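## Tabletop collection moves upstairs

The Clastari project has moved its example gathering out of the Hinirville basement and onto the upper floor. Boxes went up on a Friday and the first recordings were made the same afternoon. Anyone with a badge for the lower level should ask Ona Kuusk to have the upper floor added.

For readers new to the project: we are teaching a manipulation policy to do small table jobs such as picking up a bottle, setting a cup down in a given spot, or clearing things to one side. The policy learns from recordings of people doing these jobs with a hand-held gripper that has a camera on it. An operator holds the tool, does the task once at normal speed, puts everything back in a new arrangement and does it again. Each pass is one example.

The target for this round is 600 usable examples. We have 400. Zhuoran Xu reviews every recording before it counts, and most of the rejects so far have the same two faults: the operator starts moving before the recording begins, or the fingers close while the object is out of the camera's view. Please wait for the tone, and come in from the front when you can.

Three changes apply from this month:

- Vary the starting position of the object every time. Sebastián Saavedra found 18 recordings in a row with the bottle in the same place, and those are being redone.
- Open the fingers fully at the start and again at the end. The review script uses the open position to cut the recording.
- Write failed grasps in the log and keep the files. Morfudd Beddoe wants them for a separate set on recovery.

Lighting is different from the basement. There are ceiling fixtures over the whole room and daylight from the windows, so the same task looks different at 9 a.m. and at 4 p.m. We want both. Sign up for a morning slot if you have only done afternoons.
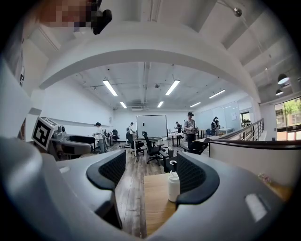

*Page last changed: November*

The white bottle on the wooden tabletop is in the current object set. Go in with the fingers open, as they are in this view, and keep the bottle between the pads as you close. People working elsewhere in the room can carry on as usual while you record.

Oratile Motaung is taking names for the next operator session. The Zindari team will join that one, so slots will be shorter.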